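Biler releases Tultell 2, a planning and control package for two-armed robots

New version plans both arms as one system and adds a shared grip model for light plastic containers

Biler today released Tultell 2, the second major version of its planning and control software for two-armed robots. The release replaces the separate left-arm and right-arm planners of the first version with a single planner that covers both arms, both hands and whatever they are holding between them.

Tultell is used by integrators and research groups who already have robot hardware and need software to run it. It takes in camera images and joint readings, keeps a working model of the objects within reach, and sends motion and grip commands to the arms. Version 2 keeps the same interfaces to hardware drivers, so existing robot descriptions will load without changes. Task files written for version 1 need to be converted with a tool included in the download.

The main change is in how the software handles an object held by two hands. In version 1, each arm was given its own path, and a checker compared the two paths afterward for collisions. If the checker found a problem, one arm waited. This was safe but slow, and it did not work well when both hands had to be on the same object. In version 2, the held object is part of the plan. The planner works out where the object should go and then solves for both arms together, keeping the distance between the two grips fixed unless the task calls for one hand to let go.

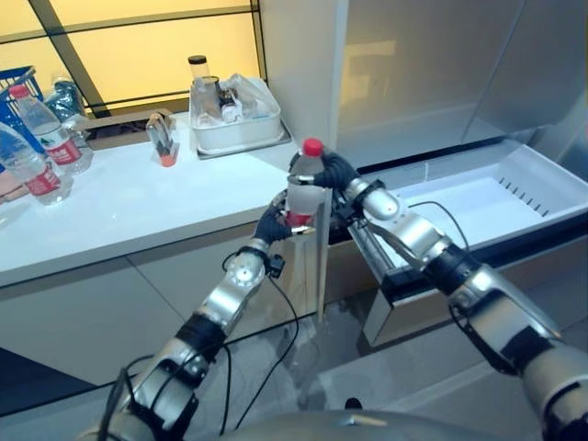 STOVBRIDGE, December

Biler's test kitchen in Stovbridge was the main site for development of the new planner. Much of the work there deals with ordinary plastic water bottles. One hand supports the lower part of the bottle while the other holds it just beneath the neck, and the software has to keep both grips in agreement as the arms move.

"A plastic bottle is a hard object for a planner," said Fahad Baloch, who leads the Tultell project at Biler. "You can see through it, it gives when you squeeze it, and if the hands disagree by a small amount the bottle takes up the difference. We used to treat that as a grip problem. In this version we treat it as a planning problem first."

The grip model has also been rewritten. Each container type now has a stiffness setting, a range of allowed finger force and a list of preferred contact areas. Tultell 2 ships with settings for 56 container types, including bottles, jars, small tubs and trays. Users can add their own by recording a short series of test grips and running the fitting tool on the result.

Perception of clear objects has been updated as well. The software combines the outline of an object with features that are easier to find, such as a colored cap or a label, and estimates the position of the rest from the stored shape. When a hand covers one of these features, the estimate carries over from the last good view and from the finger joint readings. The object is marked as uncertain until the feature comes back into view, and the planner lowers arm speed during that time.

Planning near open drawers and doors was a frequent request from version 1 users. An open drawer can now be entered as a moving part of the room with its own range of travel. The planner allows a forearm to pass over the drawer front with a set clearance and will replan if the drawer position changes.

Tultell 2 runs its control loop at 300 updates per second on the recommended computer. A slower mode is available for older controllers. The release includes a regression suite of 166 recorded tasks that users can replay in simulation before moving to hardware.

Hoarau, which tested pre-release builds on its own two-armed systems, contributed the log viewer included in this version. The viewer shows both arm paths, grip forces and object estimates on one timeline, and marks each point where the planner changed its mind.

Known limits are listed in the release notes. The planner does not model liquid moving inside a container, and pouring is not supported. Handing an object from one robot to another is also outside this release.

Availability

Tultell 2 is available now to all current license holders at no added cost. New licenses are sold per robot. Version 1 will receive bug fixes for the length of existing support contracts but no new features.

About Biler

Biler develops planning, perception and control software for robots with two arms. The company has its offices and test kitchen in Stovbridge.

Press contact: Biler Press Office, Stovbridge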